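4.2 Rules for starting a tabletop episode

Most of the rules in our protocol came out of long talks with the operators at the Stultwood and Prenholm sites, and we are grateful for their patience, as the first draft was a good deal stricter than anyone could live with on a busy Monday. Earlier guidelines (Witkowska and Pakunska) ask only that the work area be "tidy" before recording, and we found that two careful people can read that word in very different ways. We therefore wrote down what a ready table means for us. Only the items named in the task sheet may be on the surface, both hands must be open before the first motion, and any dish that is to receive food must start out empty. The operator says the task aloud, waits for the second person to answer, and only then begins.

We reviewed 1288 episodes against these rules, and 107 of them broke at least one. The most common fault by far was an extra item left over from the task before — a spoon, a cloth, once a set of keys — and it is an easy thing to miss when you have been at the controls all morning. Figure 3 shows a start state for the bread-to-plate task, with the plate and the roll set well apart and both hands over or beside the table.

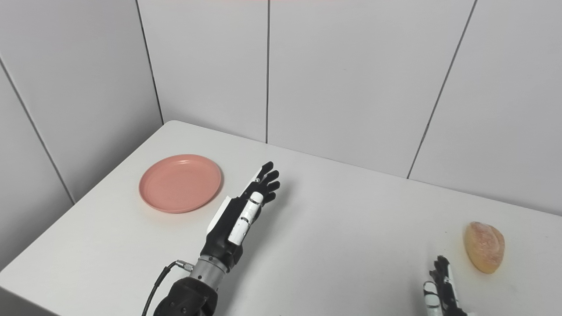
Figure 3. Start state, bread-to-plate task, head camera view.

The spacing rule deserves a few more words, as it drew the most discussion. We ask for a clear stretch of table between the item and its target, so that a stop can be called during the carry without anything being dropped on the rim of a dish. Some operators felt this made the task slower than it needed to be, and they were right, but we kept the rule all the same and would gladly hear from other groups who have settled on something looser. Speed limits for the carry itself are treated in Section 4.3.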